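Print this post | E-mail this post

Notes on the Jolton magazine ruling

10th December

The appeals panel in Govurier put out its opinion on the Jolton magazine ordinance this week, and I have now read it twice. It runs to 146 pages with the dissent. Most of the press coverage stopped at the result, so these notes are on the mechanics.

The ordinance caps detachable magazines at a set capacity. Owners of anything above the cap had until June to sell it out of the county, hand it in, or register it. The trial judge blocked the registration part and left the sales ban in force. The panel reversed on registration and said very little on sales.

The first issue was standing. The county argued that none of the plaintiffs had been charged, so there was no injury to review. The panel rejected this in two paragraphs. A person who owns a listed item and faces a daily fine does not need to wait for the fine. I think that is correct and not very interesting.

The second issue was the historical test, and here the opinion gets thin. The county's brief listed 306 old state and local laws. The panel relied on a handful, mostly gunpowder storage rules from port towns. Those rules limited how much powder could sit in one building. They were fire rules. The panel calls them "relevantly similar" to a registration duty and moves on. The dissent spends most of its length on that one sentence, and I expect any further review will too.

The third issue was the fee. Registration costs a flat amount per owner, and the county's filing says 4,000 owners had registered before the block took effect. The plaintiffs said the fee was set above the cost of running the list. The panel sent that question back for more fact-finding, which means the part of the case most people in Lesum ask me about has not been decided. 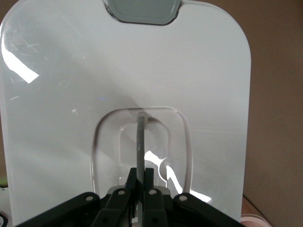
A practical point follows from that. The order does not take effect until the mandate issues, and the clock for a rehearing request runs first. Until then the block on registration stays in place. I have seen posts on the Wiriya forum telling owners they are already in violation. The text of the order does not support that. It also does not support the opposite claim, that the sales ban is suspended. Sales were never blocked.

One footnote deserves more attention than it got. Footnote 11 says the panel takes no view on magazines that cannot be removed without tools. The ordinance does not define "tools." The county's own guidance sheet uses a different term, and the two do not line up. If I were drafting the rehearing request I would put that near the front.

I have 700 words of notes on the dissent and will post them once I have checked the citations against the record. The old fire rules are slow to track down, and two of the ones cited appear under the wrong year.

Get new posts by e-mail: enter your address to subscribe to the newsletter. You can unsubscribe at any time.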